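Bins and Fluff: the Cluline Sorting Gallery
Posted December 2025

I was told the Cluline system would put an end to the craft pile. A white bin for each kind of material, everything off the table, done in an afternoon. I have my doubts, and 469 views on the last gallery suggest other people do too. 

White plastic bin, smooth sides that slope in to a narrow, flat floor. I'd call that slope wasted room, whatever the Cluline people say about easy reach.

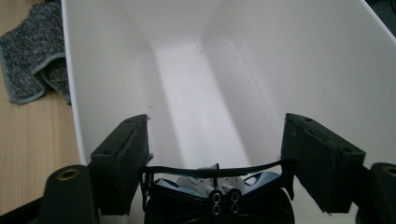

Rhys Hoani: Disagree on the slope. I keep yarn and felt in mine and the small stuff slides down to the middle where I can grab it. Straight sides just give you corners full of lint. I own 7 of these and would buy more.

Fine, Rhys, but yarn behaves. Long-pile faux fur doesn't. The bluish-gray strip in the next one is as shaggy as they come, and it sheds on a wooden tabletop if you so much as look at it. Sushil swears by rolling it. I've rolled it. It unrolls.
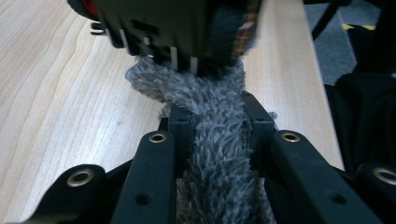

So the fur gets its own bin, with a lid, and I still expect to find tufts in March. Anqi wants labels on everything. I said she could have four and no more — we'll see if anyone reads them.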